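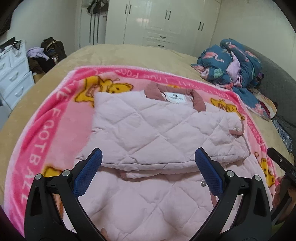

Melina Dimitriou wrote: before you change anything, is it the finger that slips, or does the width reading slip? These are two different faults and people mix them very often.

Posted by Csenge Vida
Gripper loses the fold on quilted clothes

Thank you for the quick comment, Melina. It is the reading. I fold jackets with a hand-held gripper and the log goes to the Zasonach software. After 100 folds all was good. Then the width jumped to 58 mm while my fingers were holding the handle fully closed. Now it comes back every time I work with thick fabric. I restarted 2 times and it did not help.
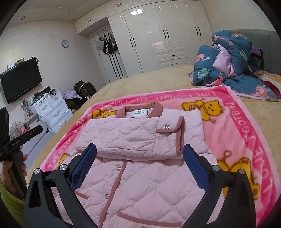

Folded sleeve on the pink jacket, both blue pads beside it

Dumisani Venter
Same problem with me in November. I bought new pads. Did not help much, but they are nice.

Kgomotso Joubert
Please do not buy pads yet. A jump while the handle is closed sounds like a loose encoder cable or a loose magnet. Power off first. Then open and close the fingers slowly by hand and look if the cable becomes tight near the end. Mine was pulled a little out of its connector. I pushed it back, fixed it with a small tie, and did the zero calibration again with nothing between the fingers. After this I made 600 folds without a jump. The recordings with the wrong width I deleted, they cannot be repaired.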